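Converting the attic – insulate between the rafters or over them?

mulligan28
Posted 2023-07-23
We want to turn the attic into a workroom before September. Rafters are 2x6, roof is sound, no leaks. One contractor quoted batts between the rafters and drywall straight over. The other wants rigid board under the rafters as well, which costs us 2 inches of headroom on each slope. Is the board worth it?

Grostasau
Yes. Wood is a poor insulator and you have a rafter every couple of feet. We did batts only and the room was too hot to use by noon all summer. Redid it five years later with board and wish we had paid for it the first time.

p_duggan
I disagree. If the roof has no vent channel, board on the inside won't fix the heat. Ask both contractors what they plan to do at the soffits and the ridge. If they don't have an answer, get a third quote.
Pádraig Duggan

mulligan28
Soffit vents are there but the last owner stuffed them with old batts. No ridge vent.

p_duggan
Then start there. Clear the soffits, put in baffles, cut in a ridge vent. Spend what's left on board.

Grostasau
Venting helps the shingles more than the room. I had vents the whole time and still cooked. Do both if you can.

Jorkesano
Whatever you pick, plan the furniture before the drywall goes up. The low side is no good for standing, so we put the long table against the full-height wall and left the slopes dark.
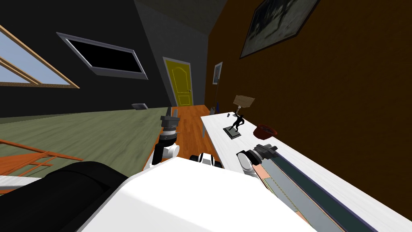
Outlets are the other thing. I put in two and should have put in more – running cable behind finished slopes is miserable.

Rutenura
Agree on outlets. Also check your floor joists. Ours were only meant for storage and it took 14 new ones before the inspector would sign.

mulligan28
Hadn't thought about the joists. Will measure them tonight and post the span.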